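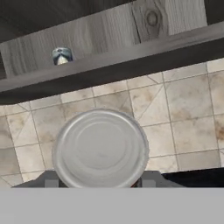
Can in the fingers, sim kitchen, before we spend a cent on the real one

OK so a bunch of you wanted the money side of the arm project, and I've been putting it off for ages. Pulling up the spreadsheet now. Long thread, get a drink.

Background for new people: I do the equipment planning for Clendance, our project for an arm that puts groceries and dishes away. Small team, small pot of money, big opinions about cabinets. We've been in simulation the whole time and now we have to buy hardware.

Everybody asks what the arm costs. Fair! But the arm was the easiest line on the sheet. Naltent has it on a lease at 1019 a month with the controller included, you sign, they ship. I spent maybe one evening on that line and the whole rest of the month on everything under it.

Line two, the gripper. We're going with Plondex, two fingers, plain swap-out pads. I wanted the fancy one with sensing in the fingertips sooooo badly. It would have eaten our spare parts money for the year, so it's on the wish list with a sad face next to it.

Pads are a consumable, by the way. Put them on the consumables tab. The first version of my sheet had them under "gripper, misc" and I forgot they ever get replaced. (I also forgot bolts. I always forget bolts.)

Lead time! The arm is quick. The mounting stand is 16 weeks. The STAND. A lump of metal with holes in it. If you're planning one of these, go ask about the stand today, I'm serious, close this app and email them.

We looked hard at having a local shop weld one up. The Atanasov building has a metal shop on the ground floor and they were lovely about it, gave us a price on the spot. The price was good too. But then the drawings are on us, and so is the arguing if it wobbles. Still undecided. I've got both in the sheet as options A and B and I flip between them depending on my mood.

Next line is the kitchen. You can't test cabinet work without a cabinet, so somebody has to buy a run of uppers, a run of lowers, a counter, and a stove or something stove shaped. Cabinets are cheaper than I feared. Countertop is way more than I feared. We priced real stone for one wild afternoon and then went with a laminate offcut.

Someone on the team asked why we need a stove if we're not cooking. It takes up counter! The arm has to plan with that chunk of space gone. A dead secondhand range does the job fine and people practically beg you to haul one off. I've budgeted for the van and a couple of sandwiches.

So where does the sim come in on a budget thread? Mostly it tells me what size of thing to buy. Reach is money. The longer Naltent arm is a whole other lease tier, and I didn't want to pay for it on a hunch.

My method is not fancy. I sit with the sim team, we go through the kitchen one storage spot at a time, and I write down where the arm needs to get to and what's in its way. Upper shelf, counter, drawer. Then I hold that list up against the spec sheets for the short arm and the long arm and see which boxes I can tick.

The thing I had totally missed was the doors. I was thinking about shelves, shelves, shelves, how high, how deep. An open upper door takes a big bite out of the room you have to move in, and if there's a bowl or whatever on the counter nearby, you're thinking about that too.

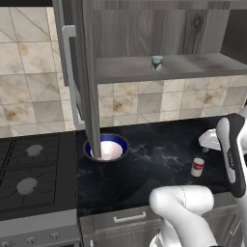 One reply already came in asking why we don't skip the doors and buy open shelving, seeing as that would save on cabinets and maybe get us by with the shorter arm for good.

Love this question, we fought over it for a week. Yes, it saves money. Open shelves would knock a decent bite off the kitchen line. But most people's dishes live behind doors, and if we build around open shelves we'd be buying the doors next year anyway, plus paying someone to hang them. So the doors stay in this year's budget.

What we did cut was the second kitchen. There were 2 on the original plan, one tidy and one "lived in." Now there's one, and we'll make it messy by hand. Free! I can supply the mess from home.

Groceries line, which made our accounts person laugh out loud: cans, jars, bowls, cups. Buy more than you think. Get a few of each so you're not down for an afternoon when a cup breaks. I put in 14 sets of dishes from the thrift store, mixed, the uglier the better. Cans I just buy at the supermarket and then we eat the beans.

Stuff I left off the first draft and had to go beg for later:
shipping on the controller
an electrician
floor tape
a second emergency stop
a chair for the person who sits there watching all day, a GOOD chair

The electrician was the scary one. Our corner of the room had one sad outlet behind a radiator. Get a quote before you pick your corner. I picked the corner first because of the window, so that's on me.

Lease or buy, since it keeps coming up. We're leasing the arm and buying the gripper and kitchen. I like that the arm can go back if the project changes shape. I don't like that the total over a few years is more than the sticker price, and yes I did the math, and yes I stared at it for a while. For a team that only knows its money a year ahead I still think it's right. If your funding is steadier than ours, buy.

Do read the return terms though. Naltent wants the original crate. Where are we going to keep a crate that size? It now has its own row in the sheet, "crate, storage of," and it's currently going to live under the stairs at Atanasov if they'll let us.

Compute: we already had the machine for the sim work so it shows as zero, and I got told off for that. Put a real number in even when you already own the thing. It'll need replacing one day and you'll want the row to exist.

Contingency. I asked for more than I got. Whatever, I hid a little in the groceries line (kidding) (mostly).

Where it stands tonight: short arm is penciled in, stand is A or B, Plondex quote is good through August, cabinets are in my cart and I keep opening the tab to look at them.

If anyone has bought a stand recently and didn't wait half a lifetime for it, please tell me where. Replies are open. I'll put a blank copy of the spreadsheet up once I've taken out the row with my lunch orders in it.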